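Girkadix cell: the May strip-down and everything after

August 26, 2019

Finally getting these up. I've been looking after the Girkadix cell at Misham since it arrived, and people keep asking me what I do in there all day, so I thought a gallery might save me some breath. The cell takes old office computers to bits for parts. My bit is keeping the arm, the gripper and the wrist camera in a fit state to do it. 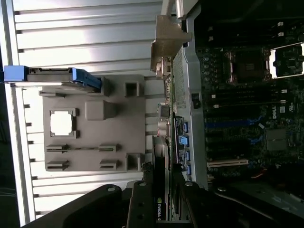 Most of my grief this year has been with the gripper fingers. We went through 16 sets of pads before Eliécer Mamani talked me into the harder ones from Burer, and I've only changed those once since. If you're doing the same job, put the pads on with the fingers closed on a feeler gauge and nip the screws up a little at a time, going round and round. I did them one after another for months and wondered why my grip was always skewed!

Graphics cards are the fussy part to set up. Too much force and you mark the board, too little and it slides down between the fingers on the way to the tray. I keep the force setting at 23 in our software (no idea what the units are, the manual doesn't say) and I drop it for anything thin. The NVIDIA card between the fingers got the normal setting.

Laying the case on its side was Godfrey Kioko's idea. We used to stand them up and the arm had to reach in sideways, which meant a horrible elbow position and a cable that rubbed. Now it comes in from over the top and I haven't replaced a cable since May — touch wood.

Dells are my favourites for testing after a repair. We've a good pile of them, so if the arm knocks a slot while I'm fiddling with the offsets I don't have to go and apologise to anyone. This one had an empty CPU socket, so I was happy to let the gripper get quite close to the board.

A word about shiny metal. Those ribbed silver slats along the side of the case throw back a lot of light, and the wrist camera doesn't love it. I moved the lamp twice, then stuck a bit of tracing paper over it, and that's still how it is. Kinyua sell a proper diffuser but I'm not paying for one while the tracing paper holds up.

My weekly list, for those who asked: wipe the lens, check the finger screws (all of them, even the ones you did last week), run the homing routine, then do 6 slow pick-ups with a dead card and watch the wrist for wobble. It takes almost 112 minutes if you count making the tea, and I do count it.

Still to do: the wrist bearing has a faint tick when it turns left. Godfrey can't hear it. I can. I've got the spare on the shelf and will put some pictures of the swap up here when I get round to it.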